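We use cookies to remember your reading preferences. Accept | Manage settings

Care of Church Linens: Washing, Stain Removal and Storage

Apr 18, 2021
By Bronwyn Bright

These notes cover the small linens used at the communion table: purificators, corporals, lavabo towels and the fair linen. They assume pure linen or a linen and cotton blend. Silk, metallic thread and anything with a painted design should go to a textile conservator.

Before washing

Sort by stain, then by size. Wine, lipstick and wax each need separate treatment, and hot water will set the first two. Purificators are rinsed once in plain cool water before any soap is used. In parishes that keep the older custom, the first rinse goes down the sacrarium or onto bare ground. Check which practice applies where you are.

Wine

Blot from the back of the cloth. Stretch the stained area over a bowl and pour cool water through it until it runs clear. If a mark remains, soak the piece overnight in cool water with an oxygen bleach, mixed at the strength given on the package. Do not use chlorine bleach. It weakens linen and yellows any starch left in the weave.

Wax

Let the wax harden in the freezer, then lift it with the edge of a plastic card. Put the cloth between two sheets of plain white paper and press with a warm iron, changing the paper as it takes up wax. Colored candles leave dye behind. Treat the dye with rubbing alcohol on a cotton pad, testing a hem corner first.

Lipstick

Work a drop of clear dish soap into the mark with a fingertip. Leave it for 6 minutes and rinse cool. Repeat before moving to anything stronger.

Oil

Chrism and lamp oil are often missed until the iron brings them up as a gray patch. Dust with cornstarch, leave it overnight, brush off and wash as for lipstick.

Keeping solutions

Mix only what will be used that day. Oxygen bleach solution gives off gas and must not be kept in a closed bottle. Dish soap and distilled water can be stored in clear plastic, labeled on the side with the contents and the date. Caps should be wiped after use so that dried soap does not collect in the thread.

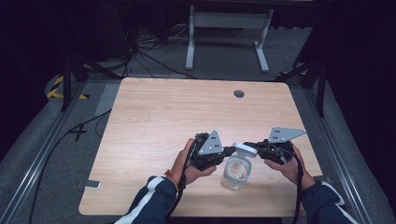 Clear plastic bottle with a white cap.

Ironing

Iron linen damp, wrong side first. Work from the center toward the hems so the corners stay square. Embroidered crosses are pressed face down on a folded towel. Skip starch on purificators, which have to absorb.

Folding and storage

Fold purificators in thirds lengthwise and then in thirds across. Corporals are folded in thirds both ways with the right side in, so that crumbs stay inside the cloth. The fair linen is rolled on a tube covered with acid-free tissue. Refold stored pieces along new lines every October.

Recent in Sacristy Notes
Brass or Lacquer? Testing Before You Polish, by Digby McKinnon
Relining a Burse, by Mereana Tamihana
Beeswax Candles in a Warm Building
Measuring for a New Fair Linen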